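Feb 17, 2020

Back from the parts sale at Jaslow with sore feet and less money than I meant to spend. The flyer promised 400 items "sorted and ready to fit." I'd like to meet whoever sorted them. Half the tags on the front rows said Stenus and the other half said nothing, and when I asked at the desk which cars the Stenus pieces went on, I got told "most of them." Most of which? He'd already turned to the next person.

I went for one wheel cover and one side panel. The car has been missing a cover since June and I've stopped noticing except when I park next to the window at the grocery store. The panel is another matter. The old one has a split at the bottom that I taped, then taped again, and I no longer believe in the tape.

The wheel covers were 20 dollars each, which I think is steep for gray plastic. I know what they say, that a new one costs more. They always say that. Clips are what go first on these. The ones I bought online from Flaltari two years ago had all their clips too, and they let go on the bridge road one after the other, so I don't get excited anymore by a full set of clips.

Panels were worse. Everything white was called "excellent," everything gray was called "good," and I could not see what the grading had to do with the condition. Tag 218 was marked excellent and had a rub on it as long as my hand. I asked if they'd take 35 for it. They would not. They offered me a can of polish at full price instead, a Wei brand I've never heard of, and said the marks would come right out. Then why hadn't they done it themselves before putting it out for sale?

I don't trust polish much on plastic. I did the old bumper with something similar and it looked fine for a week and then went cloudy in patches. Maybe I rubbed too hard. Maybe the stuff is just wax with a better label.

Anyway, I came home with the wheel cover and no panel, and now I'm sitting here wondering if I was being stubborn over a scuff.

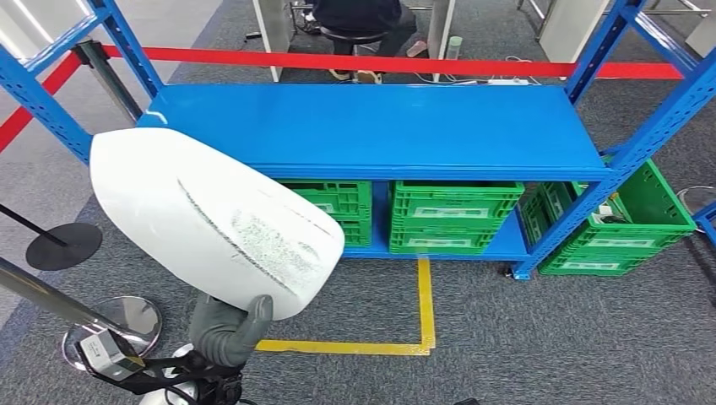
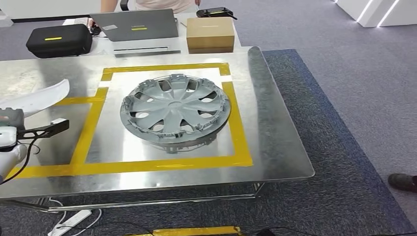
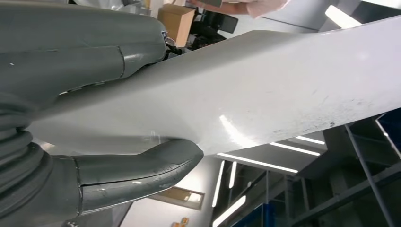 Does a scuff on a panel matter if the thing fits and holds? Only to whoever has to look at it, and I walk past that side of the car every morning, so I'll wait for a better one and tape the split again in the meantime.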